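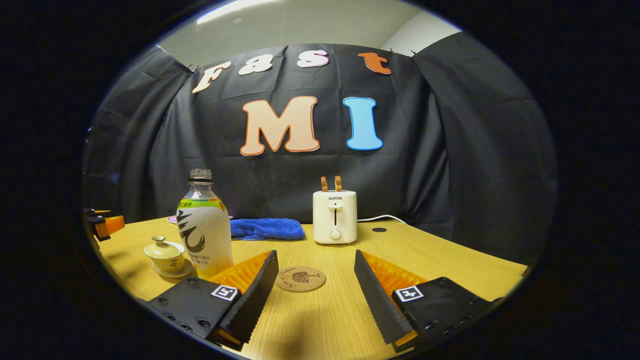
Gronberg wrote after the first release that the signatures from programme covers should be kept apart from those on plain cards, and we have followed this advice.

Vindar Signatures, data card

Contents: 300 scans of signed cards, 20 of them secretarial. Older scans come from the Uibo sale lists, up to 2000.

Not included: stamped signatures. Seven scans have a doubtful origin and are marked so in the column "origin".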